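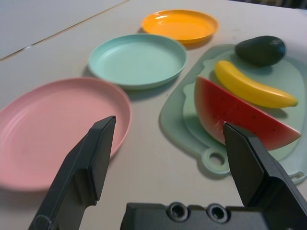
About Urnanent

We put automation into kitchens, packing rooms and small plants, and we talk a fair number of customers out of it. If you came to this page hoping to read that robots will set your staff free to do more meaningful work, you will find that on plenty of other sites. We have read those sites too. Several of us used to work for the companies that wrote them.

Urnanent was started by Eliécer Betancur and Nafula Were. They met at Tandon, a contract caterer that spent a lot of money on an automatic tray line and then kept every person who had been on the old one, plus a technician. Eliécer ran the morning shift. Nafula was the technician. The line did what it was sold to do as long as the plates came to it in the right order and nothing was stacked crooked. The people on shift spent their day making sure of that. Their job titles stayed the same and their pay stayed the same, and what they did all day was feed a machine.

We still think about that tray line when a new customer calls.

What we do

Most of our work is picking, sorting and setting out: dishes onto a line, portions onto plates, parts into bins. The arm is usually the cheap part. The time goes into teaching it where things are when they are never in quite the same place twice, and into deciding what happens when it gets one wrong.

We start at a table with plastic plates, a cutting board and toy fruit. Customers sometimes find this a letdown when they visit. They expect a full line, or at least real food. But a banana and a slice of watermelon are awkward shapes to grip, a plate rim is worse, and we would like to find out what a gripper can't do before it is anywhere near somebody's lunch service. Good results on the table don't tell you much about a wet floor at 6 a.m. Bad results on the table tell you plenty.
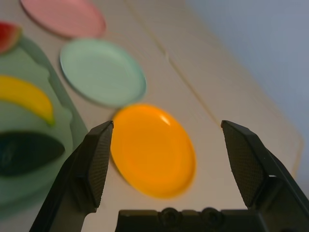

After the table comes the visit, and we ask to meet the people who do the job now, without their manager for at least part of it. We ask what hurts, what is boring, and which bits they would be sorry to lose. The answers do not line up the way a sales deck says they should. At Londoño, a bakery supplier we have worked with since our second year, the packers wanted the heavy lifting gone and were quite happy to keep the sorting, which management had assumed they hated. Sorting was when they talked. We automated the lifting and left the sorting alone. It made for a smaller contract.

What we won't tell you

We won't quote you a number of "hours saved" unless you can say whose hours they are and where they are going. An hour taken off a dishwasher's shift is an hour's less pay unless someone decides otherwise, and that decision belongs to you, in writing, before we order any hardware. We have lost work over this. Stekosex, a parts distributor, went with another supplier after asking us to take that page out of the proposal. They may be very happy with what they got.

We also won't say that a robot "works alongside" your team. Sometimes it does. More often it works while one of your team stands there waiting for it to stop, and that person needs training, a proper title and a raise. We put a line for this in every budget. Customers are free to cross it out, and when they do we ask them to explain it to the person concerned.

And we don't promise that jobs are safe. We are not in a position to promise it, and neither is anyone else who sells this equipment.

Who we are

There are 7 of us, in one long room behind a tile warehouse. Nafula runs the bench and has the last word on whether something is ready to leave it. Eliécer handles site visits and contracts. The other five split their time between programming, fixtures, repairs and driving parts to customers who needed them yesterday.

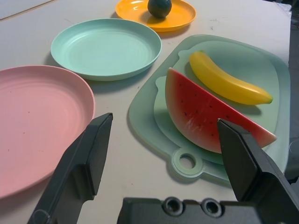

We take on no more than 2 new sites at a time. Every install gets a return visit, and we speak to the same workers we met at the start, including any who have moved to other duties. Their comments go into the report as they said them. One report from last May includes the sentence "it is slower than me and it doesn't sweep up," and the customer paid for that report.

Visiting

You are welcome at the bench, and so are the people whose work you are thinking of changing. Bring them if you can. We are at Unit 443, with parking at the side. Ring the bell twice, the first one is usually lost under the compressor.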